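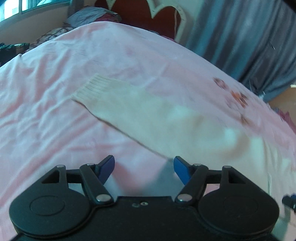
A knitted garment on the bed and the two blue fingers of a hand-held gripper.

Onard publishes first results of its home chores study: folding is still difficult for machines

CAMTHORPE, 5th March. Onard, a company which develops software for household robots, has today published the first report of its project Utidik. The report asks a simple question: which chores in an ordinary home can a machine do today, without a person who stands beside it and helps?

The answer is mixed. In a test room at the Camthorpe office, the robot of the project carried out 913 attempts at common chores. It was good at putting cups on a shelf and at wiping a table. With clothes and bed linen the results were much weaker. From 100 attempts to fold a knitted sweater, only 9 were accepted by the reviewers as a fold that a family would put in the closet.

"We prefer to give the low number together with the high ones," the company writes in the report. "A customer who buys a machine for laundry will look first at the laundry." 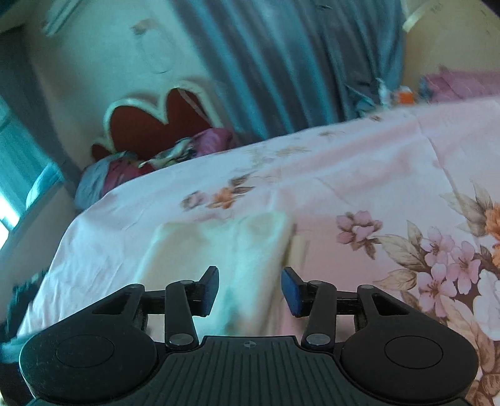

Soft things are the main subject of the second chapter. A cup keeps its shape when it is lifted, but a cloth takes a new shape each time, and the software must decide again where to hold it. The background makes the decision harder. On a sheet with printed flowers, like the pink and orange blossoms spread around the folded cream cloth here, the edge of a fabric is not so easy to find as on a plain gray table. Many laboratories test on the plain table. Onard believes that results from such tables say little about bedrooms, and the report recommends that patterned bedding becomes a normal part of testing.

The folding examples for Utidik come from people who work with hand-held grippers in lived-in rooms. The method was chosen together with Magaña, a studio for product design, which also advised on the shape of the handle. A person can change the grip in the middle of a fold and correct a corner which has slipped. The robot has learned the first of these skills to some degree. The second one it has not learned yet.

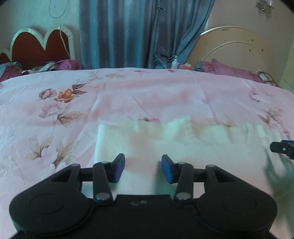
For shop floors the report is a little more positive. Flat textiles of one known size, for example towels in a hotel laundry, were folded correctly in most attempts, although the work was slower than by hand. Mixed baskets remain outside of what the company would offer to a client at present.

Onard does not announce a product today. The next stage of Utidik will add 200 garments of different material and size, and its results are planned for December. The full report can be requested free of charge from the press office of Onard in Camthorpe.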